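Print this page | E-mail this page
Reading time: 3 minutes

Section 9: Sealing and caring for your new stone countertop

Your Wiminwood top is in, the fitters have gone home, and now comes the part we love best. A good first sealing takes one quiet evening, and it makes everyday life with marble so much easier! Read the whole section once before you open the Flimska kit.

What you need

- Flimska stone sealer (supplied)
- 2 lint-free cloths, one to put on and one to buff
- Mild dish soap and warm water
- Painter's tape for any wood or metal that meets the stone
- Rubber gloves

CAUTION: Open a window and keep the stove off while you work. The sealer gives off fumes until it has dried.

Before you start

1. Wait 3 days after the top goes in. The joint filler needs that time to set, and sealing over soft filler leaves a cloudy line you will see every morning over your coffee.

2. Take everything off the area you plan to seal. If you have a big kitchen, do it in halves and move things from one side to the other.

3. Wash the stone with soapy water, rinse twice, and dry it with a towel. Let it stand overnight.

4. Try the drop test. Put a spoonful of water on a spot near the back wall and leave it for 9 minutes. If the stone under the water turns darker, it is thirsty and ready for sealer. If the water just sits there in a bead, your top was sealed at the workshop and you can skip ahead to Everyday care (lucky you).
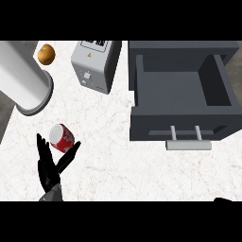
5. Do a patch test in a corner. Pale stones with soft veining, such as our Callcombe range, can warm up a shade when sealed. Most people like it – a few don't, and it's much nicer to find out on a patch the size of a coaster.

Putting on the sealer

6. Shake the bottle well and pour a little onto the first cloth, never straight onto the stone.

7. Work in overlapping circles, starting at the back and coming toward you. Keep the surface evenly wet.

8. Leave it for 9 minutes, then buff with the dry cloth until nothing drags. Go over the sink cutout again while you're there, that edge takes more splashing than anywhere else in the house.

9. Let the first coat dry for 3 hours and repeat steps 6 to 8.

NOTE: A hazy film means some sealer dried on top of the stone. Dampen a cloth with fresh sealer, rub the hazy spot, and buff right away. It comes up beautifully.

Everyday care

Wipe up wine, lemon, vinegar and tomato as soon as you spot them. Sealer slows stains down, but acid can still dull the polish. Thongdee stone soap is gentle enough for daily use and smells wonderful, though plain dish soap does the job too.

CAUTION: No bleach, no scouring powder, no bathroom descaler.

Repeat the drop test every July. For touch-up kits, ask for part 109 and tell us whether your finish is polished or honed – the 2 kits have different buffing pads.

Last updated April 30, 2026

Print this page | E-mail this page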